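June
By Amnuay Limsakul
7 min read

Chapter 4
A Place for the Mug: How Homes Learned to Store Things

Open any kitchen drawer in the town of Prakstead and you will find a small history of the people who live there. Rubber bands, a corkscrew, the key to a bicycle sold years ago. Historians love a drawer like that, and by the end of this chapter I hope you will too!

Storage sounds like a dull subject until you start asking when it began. For most families in Prakstead's early years, the answer was a single chest. Clothes went in it, along with bread, letters, tools and money, and people sat on the lid at dinner. To reach the thing at the bottom you took out everything on top. The drawer changed that. A drawer is really a box that comes to you, and once joiners could make one slide smoothly, the chest was cut up into layers and the layers got names - linens, papers, cutlery.

The Berkard household inventory, which we will read closely in Section 4.2, lists 40 objects for a family of six. Their granddaughter's inventory, written 60 years later, lists more than 100 for a family of four. What happened in between? Wages rose, shops opened on Memon Street, and ordinary people began to own things they didn't use every day. Those things had to live somewhere.

Open containers and closed furniture: crates and a bowl in the first view, a cabinet with three drawers in the second.

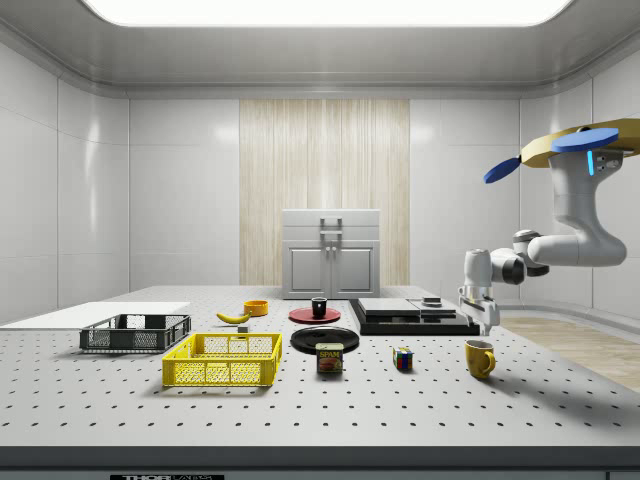
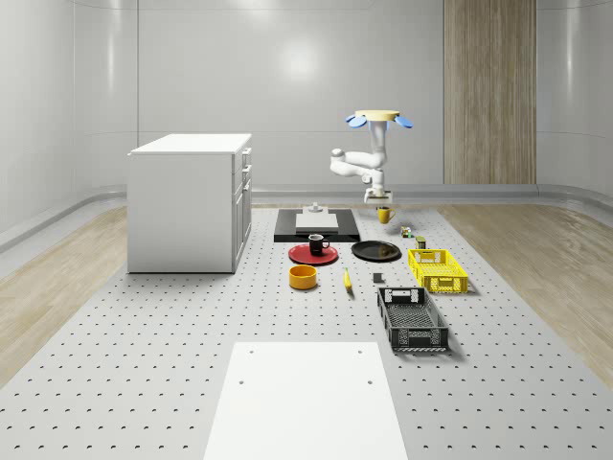
Closed storage hides what you own, and open storage shows it off. Families have always used both, and the choice says a lot. The Berkards kept their one good bowl on a shelf facing the door, where a visitor would see it first. Their mended plates stayed in the cupboard. When you read an old inventory, watch for the words "displayed" and "put by" - they mark this difference again and again.

Then came the crate. Fruit sellers from Paveo shipped their goods in slatted boxes and never asked for them back, so the boxes moved into bedrooms and sheds all over town. One schoolteacher kept 70 books in hers, stacked on their sides against a wall. I find this the most exciting part of the story, for it was storage that cost nothing and came with no instructions.

Before you go on to Section 4.1, choose one drawer at home and write down everything in it, in the order you find it. Don't tidy first. Bring the list to class, and keep it handy for the work on inventories.

4.1 The Chest and the Bench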